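Good habits before good robots: a talk with Isamu Kinoshita

Isamu Kinoshita has written rules for other people's work for most of his life. First it was cranes, then packing machines, and for the last years it is the teaching of robots by human demonstration. At Praltden he is responsible for the handbook which every operator must read before the first session. It is now in version 8, and he does not believe that it is finished.

We met in the canteen at Ikby in October. He brought a printed copy with many pencil marks in it.

I asked him first why such work needs a handbook. A person holds a pair of grippers and does simple tasks, and the motion is recorded. What can go wrong?

"It looks simple, so people do it simply," he said. "One operator opens a drawer with the left hand, the next one with the right hand, the third one pulls it with his foot against the table. All of them opened the drawer. But the robot should learn from all three, and it has no foot."

The most strict part of the handbook is about the start of a recording. Both grippers must be open. The markers must be clean and must face the way they were mounted. The operator waits for a moment and does not speak. Kinoshita told me that his team once had to throw away 136 recordings from one project, which they called Oda, when it was found that a marker plate had been put back turned by a quarter.

"It was a good week of work from good people," he said. "I was angry for one evening. Then I wrote a rule. Before, we had only a habit, and a habit goes home when the person goes home."

Not all of his rules were accepted. Version five asked for a written note after each recording, and the operators at the Prollesside site refused it after a few days. I asked if he was disappointed.

"No, they were right. They wrote 'OK' 878 times. A form where everybody writes OK is not a safety measure. Now they write only when they want to stop or repeat something, and I read all of these notes myself."

About stopping he has a firm opinion. Any operator may end a session and must not give a reason on the spot. Tired arms make bad data, he says, and they also make accidents. One session may last up to 586 seconds, and after it the grippers are put down.

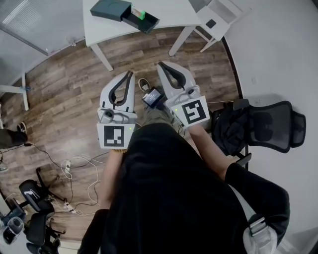 Both grippers held with the jaws open, each with its own marker plate.

Then we came to the floor. Kinoshita has a whole chapter about it, the longest one, and he knows that the younger colleagues laugh at this chapter.

"The operator looks at the hands and at the object," he said. "The feet are forgotten. So I ask that a second person checks the way between the table and the chairs, every time, and says it loudly: cables, power strips, bags. It takes very little time."

I wanted to know if he would like to see one common standard for all companies. He turned his cup for a while.

"For the words, yes. What is one demonstration? When does it begin? What do we call a failed one, and do we keep it? If two companies do not agree on this, they cannot compare anything. For the rest I am more careful. A standard which is written too early protects the mistakes of the people who wrote it, and I include myself."

Version nine will have a new chapter about left-handed operators. He has asked two of them to write it.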